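Home | Notebook | Protocols | Bench Log | Contact

10/08/2018

Bench log, cloth table, rules cleanup day

OK so Hanna and I finally sat down with the Haven rule sheet (the one Ingeborg wrote up before any of us had two arms running at once!) and went through it line by line with the robot on. I've been wanting to do this for ages. Half the sheet is still great and the other half talks about a table we got rid of, so it was time.

Stuff we kept exactly as it was: one person holds the stop button and does nothing else. No coffee in that hand, no phone, no "I'll just fix this corner real quick." Damian grumbled a bit, he likes to type while he watches, but he agreed in the end. Speed cap stays at 58 percent for anything with fabric in it. I tried to argue for more and lost, fine.

Stuff we changed: the old sheet said both arms have to be parked before anyone touches the cloth. Sounds good, except people read "parked" as "not moving right now," and those are two very different things. An arm that's waiting on its next command looks exactly like one that's done. So the new wording is motion disabled, light confirmed, and you say it out loud. Shivam wants it printed big and taped to the post. Go for it, Shivam.

Then the lift rule. This one took up most of the afternoon (sorry Hanna). If one gripper is holding a piece up, the other one comes in open, and it comes in from its own side. It doesn't cross over the top of the held piece to get a better angle, even if the planner thinks that's clever. And the one holding stays put until the second one has either closed or backed off. We wrote that as two separate lines so you can check them off separately.
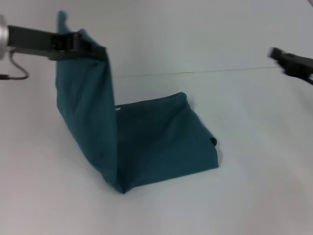 Do we still need a person on the stop button when both arms are running slow? Slow only buys you time if there's somebody ready to use it, so the button stays staffed whenever motion is enabled, at any speed.

I put that in the sheet pretty much word for word, it comes up every time we get a new person.

Grip rule got shorter. It used to be a whole paragraph about corners and hems and I don't think anyone read past the first sentence. Now: pinch near a corner or an edge, leave a little cloth showing past the jaws so you can see what you've got, and if you can't tell how many layers you're holding, put it down and start over. Sławomir asked for a number on how much cloth should show and I said no, look at it with your eyes, haha. He may still get his number.

Cables! New line for these, we never had one. Before each session somebody follows every gripper cable with a finger, motor power off, and checks that the loop has slack through the whole wrist turn and doesn't hang low enough to catch on the fabric. Initial it in the binder. The Jastau checklist had something like this and I stole it shamelessly.

Also the file names. Please, please put the rule sheet version in the run notes. I went looking for run 1295 to see which rules it was done under and there was just nothing there. Version 23 is the new one, starting now.

Still open:
- what to do when a held piece slips halfway through a lift (Hanna says stop, I say lower and then stop, we didn't settle it)
- whether the Plollard table uses the same sheet or gets its own
- Ingeborg to read the whole thing and tell us what we broke
- redo the training sign-offs before December

Need more tape for the post.

2 comments | 23 shares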